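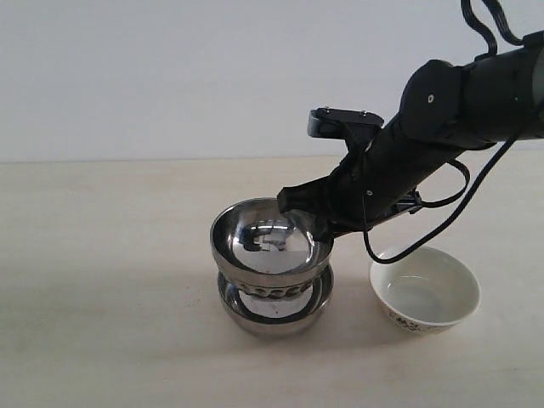 Steel bowls, stacked on the table.

Sports > Reading and Listening > Threads

Last updated: November

Print this page | E-mail this page

OK, I finished Fitriani Sinaga's book on the Stuvport rowing club last night and I have to talk about it somewhere, so you all get it. It's called Bakatard, after the boathouse. Short thread, I promise (it won't be short).

First thing: I don't row. I was in a boat once at summer camp and hated every minute. I still read 200 pages of this in two sittings and missed my bus stop.

It follows the women's four through one season. Four rowers plus a coach who seems to live on toast. You'd think it would be all races, but the racing doesn't start until chapter 4, and by then I was so wrapped up in who was getting which seat that I'd kind of forgotten there'd be a finish line.

The seat stuff is brutal, by the way. There's a long bit where the coach keeps swapping people in and out, same stretch of water, same wind, and the two friends fighting for bow have to share a ride home after. Sinaga just lets them sit in the car. Hardly any dialogue. I read it twice.

My favorite person in it is Hakim, the boat repair guy. He gets maybe a page at a time and he's grumpy in every single one. He has a whole speech about people leaving oars on the grass that I want printed on a towel.

She's also really good on money. Entry fees, the trailer, who quietly pays for whose gas. Most sports books skip right over that and go back to the big speech before the final – I'd take the gas receipts every time.

Gripes! The stuff about her own high school running career goes on too long. I get why it's in there, she wants us to know she's been the one who got cut, but it stops the boat dead right before the regional heats. I skimmed some of it, sorry.

Also no map?? There are 16 bends in that river if you believe the coach, and she yells about all of them by name. I drew my own on the back of a phone bill and I'm pretty sure I've got the bridge on the wrong side.

I won't say how the final goes. I will say I was up until 1 a.m. and had to go stand in the kitchen for a bit.

Someone asked where it came from – part of it ran first as a long piece in Flerard, the one with the blue cover. If you only have an evening, read that version. It's tighter, and the car ride is in it.

Library copy goes back tomorrow, so if you're in Stuvport and next on the hold list, the coffee on the heats chapter is mine.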